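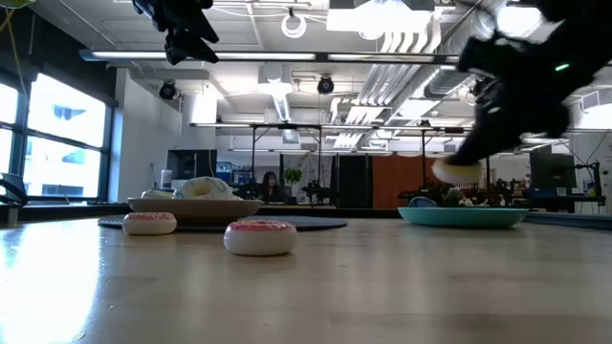
Donuts de brincar na mesa de madeira, prato azul ao lado

Pultbridge – Série Completa (caixa DVD)

As sete temporadas numa caixa só. Edição Hovirau, capa dura, com luva. Stock limitado, não sabemos se há reposição.

Comédia de bairro, passada quase toda no café Brerkusia. Para quem via na televisão e ficou com episódios por ver, ou para quem só apanhou as repetições da tarde.

O que traz:
Todos os episódios, por ordem de emissão
2 discos de extras (cenas cortadas, entrevistas ao elenco, erros de gravação)
Livreto de 20 páginas, com fotografias das filmagens
Som original, legendas em português. Sem dobragem
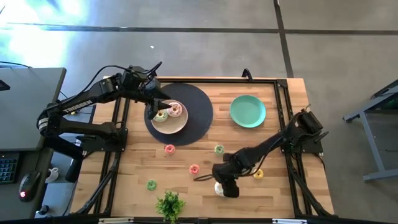
Prato bege sobre individual azul-escuro

Atenção: o episódio especial de Natal está no primeiro disco de extras e não na temporada 4. Já houve devoluções por causa disto, confirmem antes de escrever.

Envio em quase 7 dias úteis, loja Russo. Levantamento em loja tambem dá, avisamos por email. Embrulho gratis, pedir na nota da encomenda.

Devoluções só com o plástico intacto. 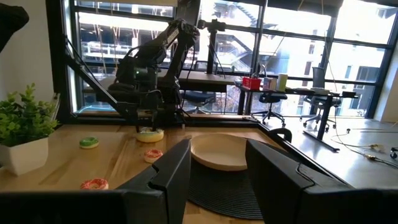

A caixa funciona em leitores de fora da Europa?
Os discos são região 2, por isso só em leitores multi-região. Em caso de dúvida ver o manual do aparelho.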